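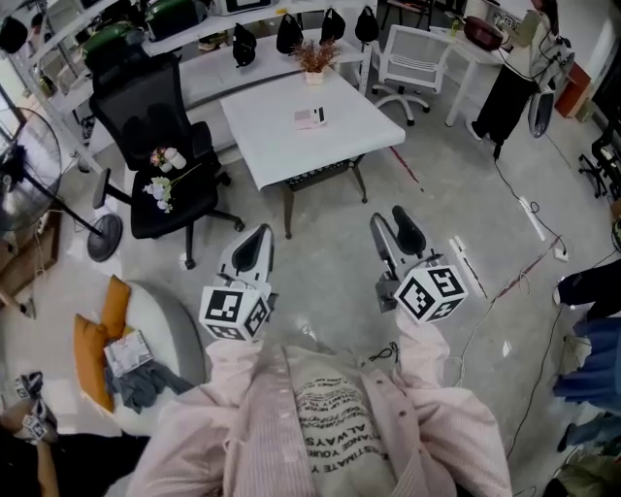 Small white flower pot, white table.

Home Explore Lists Log in

Na-rae Cheon
Thread

1/ I finished the second draft of the Clunstead book in January and then took a whole narrator out of it. A few people asked how that went, so I'm putting it in a thread.

2/ For anyone new: Clunstead is a town on a tidal river where the dead are allowed to vote for one year. The novel follows a clerk who registers them. It's fantasy, mostly indoors, with a lot of paperwork.

3/ The draft had two narrators. Ilse is the clerk. Her brother Tam was the other one. He left for Jurkberg in chapter two and sent back the bits of the world that Ilse couldn't see from her desk.

4/ Tam had 161 pages. They're gone now. I kept them in a separate file, and I've opened it twice.

5/ The reason was dull. Khương read the whole thing over a couple of weeks and marked every place where he put it down for the night. All but one were at the start of a Tam chapter.

6/ He didn't say Tam was badly written. He said he liked him. He just wanted to know what was going on back at the registry, and Tam never knew.

7/ I argued for a day or so. My case was that readers need Jurkberg, as that's where the law about the dead comes from. Khương asked what a reader would get wrong without it. I had one thing.

8/ So that one thing went into a letter. Tam still exists, he still leaves, and now he writes home. The letter is 600 words and Ilse reads it standing up in the post room with someone waiting for her.

9/ I had to learn how to write it badly. Tam as a narrator noticed everything. Tam as a man writing to his sister complains about his landlord and asks for his good boots. The law comes up in a single line near the end.

10/ Things that broke when he came out: the timeline (he was carrying two months on his own), the weather, a joke about eels that gets its second half in chapter nineteen, and the whole subplot with the ferry company.

11/ I fixed the timeline by giving Ilse a slow stretch at work. I cut the ferry company. The eels stayed and now make no sense, so that's on the list.

12/ The weather was the annoying one. Tam was my excuse for describing storms coming upriver. Ilse works in a basement. She only gets the rain when people bring it in on their coats.

13/ I ended up liking that more. There's a page where she guesses the tide from how wet the voters are. I wouldn't have written it with Tam around to just tell us.

14/ A question from the replies: did I think of turning him into a short story? Yes. I pulled 1850 words from the mountain road section and sent them to Drorix, who passed. It was a nice note. They said it read like the middle of something. It was.

15/ Another one: how do you tell whether a second point of view is needed? I don't have a rule. What I did this time was make a list of what each Tam chapter told the reader, one line per chapter. Several lines came out the same.

16/ Also from the replies — no, I don't think single narrator books are better. One of my favorite fantasy novels has 7 of them and I wouldn't give up any. Mine had two and one was doing the lifting.

17/ If you try this, do the cut in a copy and read the copy straight through before you patch anything. I patched as I went the first time and ended up fixing holes that weren't there. Half of those patches came out again.

18/ The book is shorter now and a bit stranger. Ilse is alone a lot more. I hadn't planned on it being a lonely book, and I'm still getting used to that.

19/ Khương has the new version. He's up to the inquest chapter and has asked me whether the eels are a metaphor.

20/ They aren't. Back to chapter nineteen tonight. I'll answer other questions when I'm done with it, and please go easy on spoilers for those who read the early chapters in the newsletter.

We use cookies to keep you signed in and to remember your settings. Accept all Manage choices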